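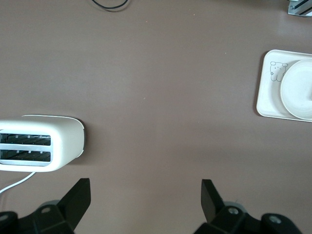 Welcome to the Mollow House kitchen questions page! We let out the downstairs flat here in Brirkcombe by the week, and over the years guests have sent us so many good questions about cooking and eating during their stay that we finally sat down and wrote out the answers in one place. The flat has its own kitchen, and you are free to use everything in it from the moment you arrive. Breakfast is the meal people ask about most, so let me start by saying that yes, there is a toaster, a plain white one with two slots, and you'll find it on the left side of the table.

Is any food provided when we get there?
A little, yes. We leave a loaf, butter, milk, a jar of jam and enough tea and coffee to get you through your first morning. If you don't take milk, or you'd like oat milk instead, just tell us when you book and we'll swap it.

Where do we buy groceries?
The nearest shop is Stojanović, at the bottom of the hill, and we're very fond of it. They bake their own rolls and are usually sold out by ten, so go early if you have your heart set on them – the poppy seed ones especially. For a bigger shop, the number 27 bus stops across from our gate and takes you right to the supermarket.

How does the stove work?
It's gas, made by Ferano, and it can be a bit stubborn until you get used to it. Push the knob in, turn it to the left, and keep holding it down for four seconds after the flame catches. The back right burner is the gentle one, good for porridge and sauces.

Can you cook for us?
We can't manage dinners anymore, I'm sorry to say, but we're happy to leave a fish pie or a vegetable lasagna in your fridge if you ask two days ahead. Both feed four people with decent appetites, and the lasagna keeps nicely if you want to save half.

My child has a nut allergy. Is the kitchen safe?
We keep nuts out of anything we make or leave for you, but other guests bring their own food, and we can't promise that every pan and crumb tray has been free of them. Some families bring their own cutting board and a favorite pan, and there's plenty of cupboard space for both.

What do we do with food scraps and trash?
Scraps go in the lidded pail under the sink, and we empty it for you on Monday. Glass and cans go in the blue crate by the back step.

Can we have friends over for a meal?
Of course, as long as they head home by eleven. There are extra folding chairs in the hall closet, and please do help yourselves to the herbs by the gate – the mint badly needs picking!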